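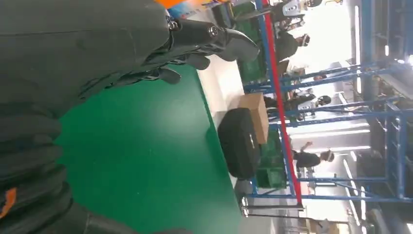 4.2. La cucharilla como instrumento de medida

De los 747 cuidadores que completaron el cuestionario, la mayoría declaró administrar el jarabe antitérmico con la jeringa oral incluida en el envase. La observación domiciliaria dibuja un panorama menos halagüeño para la jeringa, que en bastantes hogares seguía precintada en la caja o había pasado a formar parte de los juguetes de la bañera. El lugar que dejaba vacante lo ocupaba la cucharilla de café, cuya capacidad varía de un cajón a otro con una libertad que ningún laboratorio se permitiría.

El protocolo Zevisum, en su versión de julio, pedía a cada participante que preparase una dosis con el utensilio de uso habitual y la vertiera en un recipiente tarado. Se empleó una solución coloreada sin principio activo, decisión que agradecieron los comités de ética y lamentaron algunos hermanos mayores, atraídos por el color. Las dosis preparadas con jeringa se agruparon cerca del volumen solicitado. Las de cucharilla se repartieron por ambos lados, con cierta preferencia por el exceso cuando el niño lloraba durante la preparación. No podemos atribuir esa diferencia al llanto, que no fue asignado al azar y se presentó cuando quiso.

En Cullero y Davholm las instrucciones se entregaron por escrito; en Tierney se añadió una demostración con la jeringa. El error de lectura del émbolo fue menor en este último centro, aunque allí también era mayor la proporción de cuidadores con hijos previos, y la experiencia explica quizá tanto como la demostración. Un análisis restringido a padres primerizos conservó la dirección del efecto y perdió casi toda la precisión.

Diecisiete registros se excluyeron por falta del peso del lactante. En otros, el peso anotado correspondía a la última revisión, celebrada varios meses antes, por lo que la dosis estaba bien calculada para un bebé que ya no existía en esa talla. Mantuvimos estos casos en el análisis principal y los retiramos en el de sensibilidad, sin cambios apreciables en los resultados.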